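Travel Help > City Transport > Passes and Tickets

Is the Stusberg visitor transport card worth buying?

Viktória Borbély
Posted October 8, 2024

We're spending six days in Stusberg and the hotel keeps pushing the visitor card at us. It costs 20 euros a head and is meant to cover trams, buses and the airport train. The leaflet says it "pays for itself in no time", which is the sort of thing leaflets say. We're staying near Bendell Square and mostly plan to walk. Has anyone worked out whether it saves money, or is it just a handy way of charging tourists twice? I also can't find out whether the river ferry is included. The website says "selected services" and leaves it there.

Zoltán Veres

Just buy it. Easier than messing with coins. I had one in September and never had to think about it.

Ernő Bozsik

I'd be careful with "just buy it". Whether it's easy and whether it's cheap are separate matters, and the people selling it would like you to mix them up.

Do the sum first. The airport train is 8 euros each way if you buy from the machine, so a return comes to 16. That leaves four euros of the card price to earn back on trams and buses. If you ride into the centre even a few times, you'll get there. If you arrive by coach or by car, I very much doubt it, whatever the hotel says. Ask them if they get a cut.

A few things the leaflet glosses over:

- The card runs from the first time you tap it, so don't tap it at the airport just to see if it works. I watched a man do precisely that two days before he meant to use it.

- The ferry. "Selected services" meant the short crossing and nothing else when I was there. The long trip down to Kandus was full fare. It may have changed, but I'd want it in writing.

- Night buses cost extra. The driver will tell you so, at length.

- The museum discount that comes with the card is the same discount you get by booking online.
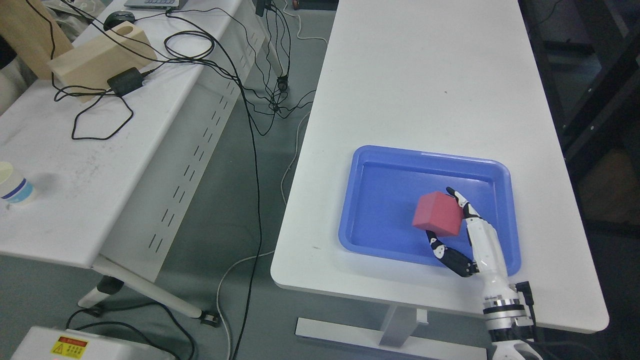 Hajnalka Fekete

Mostly agree with Ernő, but the night buses took my card without any fuss, so either the rule changed or my driver couldn't be bothered. From Bendell Square you can walk to nearly everything except the castle. I'd buy singles for the first day and see how your feet feel. The kiosk by the tram stop sells the card too, so there's no need to get it from the hotel.

Related topics
Airport train or taxi into Stusberg with heavy bags?
Ferry to Kandus: do you need to book?
Bukhari Coaches late again, can I get a refund?
Left luggage near Bendell Square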